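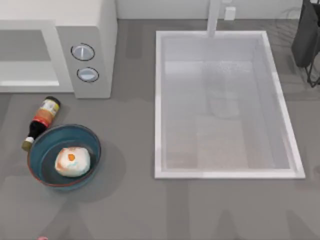 4. Setting up the loyalty program

Chapter 4 explains how to open a loyalty program in Ketosico and how to connect it with your till and your web shop. It is written for the shop owner or for the person who has the Manager role. If you have only the Cashier role, you will not see the menu Loyalty at all, and you have to ask your manager to give you access (see chapter 2, User roles).

Before you start, please make sure that:

– your shop is registered and the tax settings are complete (chapter 1);
– the product list is imported, at least in part (chapter 3);
– you have decided how many points a customer receives for one dollar. It is possible to change it later, but customers do not like it.

Note: The screens in your version can look a little different. The names of the buttons are the same from version 16 on. If you work with an older version, please update first and make a backup before the update.

4.1 Creating the program

1. Log in to the back office and open Loyalty > Programs.

2. Click New program. An empty form opens on the right side.

3. Enter a name. The name is printed on every receipt, so keep it short. The field accepts up to 30 characters, with spaces included. Longer names are not refused, but the printer will cut them.

4. Choose the type. There are two types:
Points – the customer collects points and exchanges them for a discount.
Stamps – the customer gets one stamp for each purchase or for each product of a chosen kind.
The rest of the chapter describes Points. For Stamps, go to chapter 5.

5. In the field Earn rate, write how many points are given for one dollar. Use whole numbers only.

6. In the field Redeem rate, write how many points are needed for one dollar of discount.

7. Click Save as draft.

Caution: Do not click Publish yet. A published program starts at once on all tills, also on those where the cashier is in the middle of a sale. In a draft you can correct everything. In a published program the type cannot be changed any more, only closed and created again, and the collected points must then be moved by hand.

4.2 Choosing which products count

In the beginning all products earn points. Most shops want some exceptions, for example gift cards, postage, deposits on bottles, or products that are already reduced.

1. Open your draft and go to the tab Products.

2. Click Add exception.

3. Choose Category, Brand or Single product. A category exception includes also all the subcategories below it.

4. Confirm with OK. The exception appears in the list with a gray lock next to it.

5. Repeat for every exception that you need, then click Save.

Note: Always make an exception for gift cards. If you forget it, the customer receives points when the card is bought and again when the card is used, and you pay two times for the same sale.

Note: An exception works only for earning. If you want that a product also cannot be paid with points, open the exception again and mark the box Block redeeming.

If a product belongs to two categories and only one of them is an exception, the exception wins. We were asked about this very often, so we repeat it: one exception is enough to stop the points.

4.3 Setting the expiry of points

Points can expire or stay forever. We recommend an expiry, but not a very short one. Please check also the consumer rules in your state before you decide, and ask your accountant how open points have to be shown in your books.

1. Go to the tab Expiry.

2. Choose one of these: Never, After last purchase, or On a fixed day.

3. If you choose After last purchase, enter the number of days. Every new purchase starts the counting again for all points of the customer, the old ones also.

4. If you choose On a fixed day, select day and month. Please avoid the last weeks before the holidays – cashiers have enough to do in that time, and the complaints come directly to the till. Many of our shops use a day in May.

5. Write the reminder message. It is sent by email before the points expire, but only to customers who agreed to receive emails.

Caution: When you change the expiry of a running program, the new rule is used also for points which customers have already. Ketosico shows a yellow window with the number of customers who would lose points on the next night. Read this number before you click Continue. The points can be given back later, but only one customer at a time. 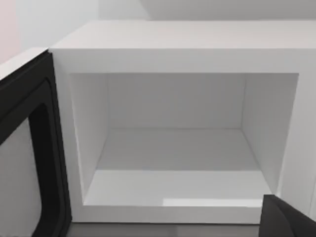

4.4 Connecting the till

The program must be connected separately with each till. The connection goes through the Jidusier module, which is already installed on tills delivered by us. On other tills you have to install it first (see the leaflet that came with the license).

1. Close all open sales on the till and log out the cashier.

2. On the till, open Settings > Modules > Jidusier.

3. Type the shop code. You find it in the back office under Shop > Codes. The letter O and the number zero are different, and the code never has the letter O in it.

4. Press Connect and wait until the mark becomes green. It can take several minutes when the product list is long. Do not switch off the till in this time.

5. Press Test. The till prints a short receipt with the name of your program and the words TEST – NOT VALID.

6. Look at the receipt. If the name is cut at the end, return to 4.1, step 3, and make it shorter.

7. Go to the next till and begin again with step 1.

If the mark stays red, look at the number below it:

Error 143: the shop code is wrong, or it belongs to another shop. Type it again.
Error 900: the till has no connection to the network. Check the cable or the wireless settings, then press Connect again. You don't need to repeat the code.
Any other number: write it down and contact support.

Note: A till without network continues to sell normally. The points are kept in the till and are sent when the network comes back. During this time the customer can collect points, but cannot redeem them.

4.5 Connecting the web shop

If you sell only in the store, you can skip this section.

1. In the back office, open Channels > Web shop.

2. Mark the box Use loyalty program and select your draft from the list.

3. Decide when the web customer receives the points. With On payment the points come immediately. With On shipment they come when the parcel is marked as sent. With After return period they come when the customer cannot send the goods back any more. For clothing and shoes we advise the last option.

4. Under Matching, choose how the web account and the store card are joined. Email is the usual way. Phone number is possible too, but it makes mistakes in families where several people share one number.

5. Click Save, open the web shop in a private window of your browser, and put any product in the cart. The line "You will earn" should be visible under the total.

When the line is missing, the theme of your web shop is probably an older one. The themes Paiva and Lustby show the line without any change. In other themes it must be added by the person who takes care of your website, and the text to copy is in Channels > Web shop > Code for themes.

4.6 Trying the program before you publish

Please take the time for this section, also when the season is near and everything is urgent.

1. Create a test customer under Customers > New. Mark the box Test customer, so that the sales do not go into your reports.

2. Make a sale with one normal product and one product from your exceptions.

3. Check the receipt. Only the normal product should have a point mark at its line.

4. Make a second sale and redeem some of the points. The discount must be before tax or after tax, depending on what you chose in chapter 1.

5. Take back the first sale as a return. The points from this sale should disappear from the account. If the customer has used them already, the balance becomes negative. It is correct like this, and the next purchase will fill it up.

6. Delete the test customer.

4.7 Publishing

1. Tell your cashiers the date and show them the customer button on the till.

2. After closing time, open the draft and click Publish.

3. Type your password again and confirm.

4. In the list Programs, the status changes from Draft to Active.

Caution: Only one points program can be active in a shop. If you publish a second one, the first is paused and customers do not see their old balance until it is active again.

Changes in this chapter

17 September 2018: section 4.5 written new, error 900 added in 4.4, and the order of steps in 4.6 corrected. Text by Ynyr Lewis. If you find a mistake, please write to us from the menu Help > Send a comment and mention the section number.

Continue with chapter 5, Stamp cards, or with chapter 6, Printing customer cards.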